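Saarela Commercial Laundry Bags are supplied to hotels, care homes, dormitories and shared laundry rooms. The range is made for daily use between the bedroom and the machine, and is offered in two sizes with a common closure and label system.

## Construction

Each bag is sewn from a plain woven polyester with a flat bottom panel. Side seams are double stitched and bound on the inside. The drawcord runs through a hemmed channel and is held by a single cord lock, which may be replaced without tools. A carrying handle is sewn across the bottom panel so that the bag can be emptied by one person.

## Sizes and Order Quantities

| Model | Intended load | Minimum order |
|---|---|---|
| Kasano Standard | Personal clothing | 6 bags |
| Kasano Large | Bed linen and towels | 6 bags |

Printed name panels are available on orders of 1000 bags or more. Orders of 2000 bags or more may be divided between the two sizes and shipped to separate addresses.
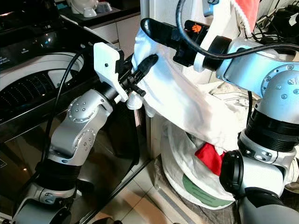
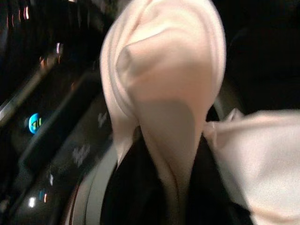

*First picture: white garment and white laundry bag at a top-loading washer. Second picture: soft fabric in pale pink.*

## Care and Sorting

Bags should be washed separately from their contents, in warm water, with the cord lock fully open. Bleach will fade printed panels and is not recommended. Bags may be tumble dried on a low setting.

Customers are advised to sort whites from pale colors before bagging. Heavy or fleecy items hold more water than sheets and should be given a load of their own. Bags should be filled no higher than the stitched line below the hem.

## Ordering

Orders are handled by the Lititz office. Institutional accounts should be directed to Cristian Giraldo, and requests for samples or replacement cord locks to Arnulfo Alvarado. Customers served by the Natotville warehouse may collect in person by prior arrangement.

The prices in the current list apply to orders received before the end of May. Freight is quoted separately. Unused bags without printing may be returned in their original cartons.

Page revised March 10, 2023.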